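Clirkwood shelving goes on show in Bretivside

A white cubby bookcase from Clirkwood is the main piece in a small-bedroom display that opened in Bretivside on 20 November 2021. Fruit, a pink bowl and a few small household items are set out on it. 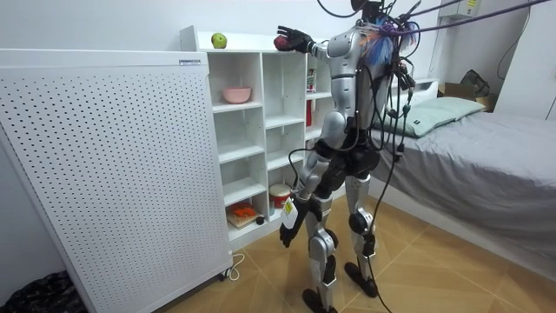
The Clirkwood bookcase, with a green apple on top.

Most of the compartments have been left empty. Elmarie Maluleke, who planned the room, said she wanted visitors to see the shelves – and judge the depth for themselves.
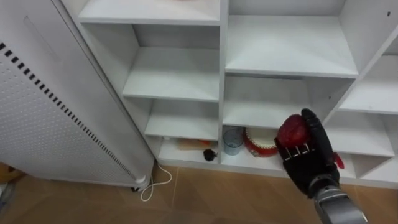 The display stays up until January. Entry is free, and groups of up to 13 can book a visit with Belmiro Leitão.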